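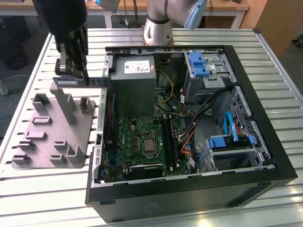
A desktop tower with the side panel off and the processor in its socket.

Spare parts and old towers: where we are

The Trosstead repair room has been taking in retired desktop computers since January, and the shelves are close to full. This item covers what we are doing with them, what we can use and what we would like you to keep at home.

Most of the machines come from offices. Brokberg, the printing firm, cleared out its back rooms and sent us 138 towers in one delivery. Another batch came from Vlček. They vary a lot in age. Some need only a new drive and a cleaning. Others are better as donors, and for those we take out the memory, drives, optical drive and power supply, then send the case and leftover metal for scrap.

Each tower is laid on its side on the bench and the panel comes off. Cables get moved clear before any part is touched. A SATA cable pulled at an angle can crack the connector on the drive, and we have lost a few good drives that way. Power supplies are tested on their own before they go back on the shelf.

Memory is the part we handle most. The count in the drawers stands at 522 modules, sorted by type and size. Please don't mix them when you borrow from a drawer. A module of the wrong type has its notch in a different place and won't seat, and forcing it damages the slot.

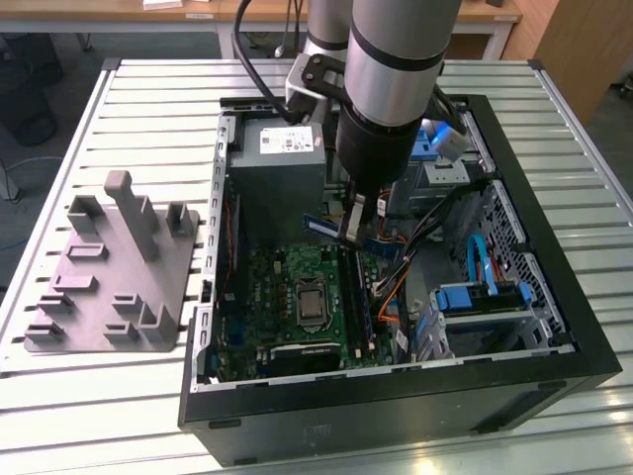
Tamsin Rakena wrote in after the last issue to ask if it was worth saving the smaller modules at all. "I have 5 old sticks in a kitchen drawer and was going to throw them out," she wrote. "If you can pair them up with something, I'll drop them off. If not, tell me where they should go."

Please do drop them off. Small modules in matching pairs still go into machines used for typing and email. Odd ones go in the recycling crate by the side door, along with dead boards and cut cables. Put each module in its own bag or fold it in paper, and hold it by the edges. The gold contacts pick up grease from fingers, and a dirty contact can look like a failed part when the machine won't start.

Elīna Kairys is writing new labels for the drawers. Until they are up, ask at the bench before you put anything away. The Enier test unit is booked most mornings but is usually free after 2 p.m.
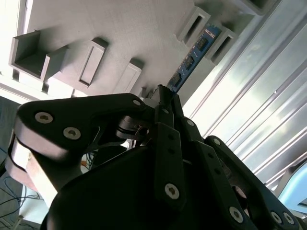

What we need

Thermal paste, small zip bags and case screws of any length. Monitors are full up for now, so please hold on to those. Drop-off is at the side door until 5 p.m., and anything with a hard drive in it should be handed to a person.

Last updated: 10:40 a.m.
10 shares | 5 comments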